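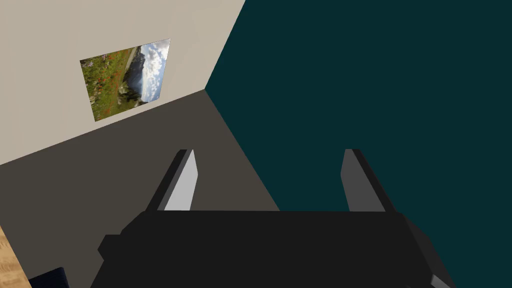 Subject: Re: [Luretmont-maps] Gidisby, second half

On the Luretmont list, someone wrote:

> Finished Gidisby last night on the hard setting. Loved the canal
> section, but after the pump house I ran dry on shells and had to
> sneak past everything. Is there a stash I missed, or is it meant to
> be that stingy? Also, does the Flulo port play any differently?

Hi all,

There is a stash! Go back up the ladder in the pump house, turn around before you step off, and jump to the pipe behind you. Follow it over the water and you drop into a little office with 6 boxes of shells and a medkit. I walked past that pipe on my first three runs, so don't feel bad. The only hint is a flickering light down below, and by then you're usually busy with the guys on the stairs.

Even with the shells I think the second half is tight. My best run ended with 6 health and an empty shotgun, and I was grinning the whole way – this is the kind of level where you learn to use doors. Shut one, wait for the footsteps, open it, fire, shut it again. Cheap, but it works (and the big fellow by the crane can't open them at all).

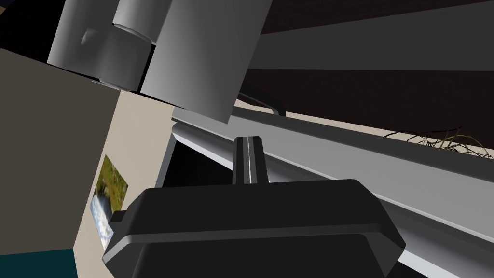

Simulator view, gripper and gray rail

As for Flulo, yes, it's a bit different. Monsters wake up from farther away, and the lift in the crane yard is slower, so you get shot at more on the way up. I'd play it in the original first. If you do use Flulo, save before the lift, and turn off the smooth stairs option or you can get stuck on the top step.

One thing I still can't work out is the Chowdhury door, the one with the name painted on it near the exit. The end screen gives me 1000 points short of full every time, so there has to be a secret back there. I've tried shooting it, pushing every crate in the yard, and standing on both plates. Has anyone gotten it open without cheats?

I'm starting the sequel map tonight and will post about it when I'm through the first part.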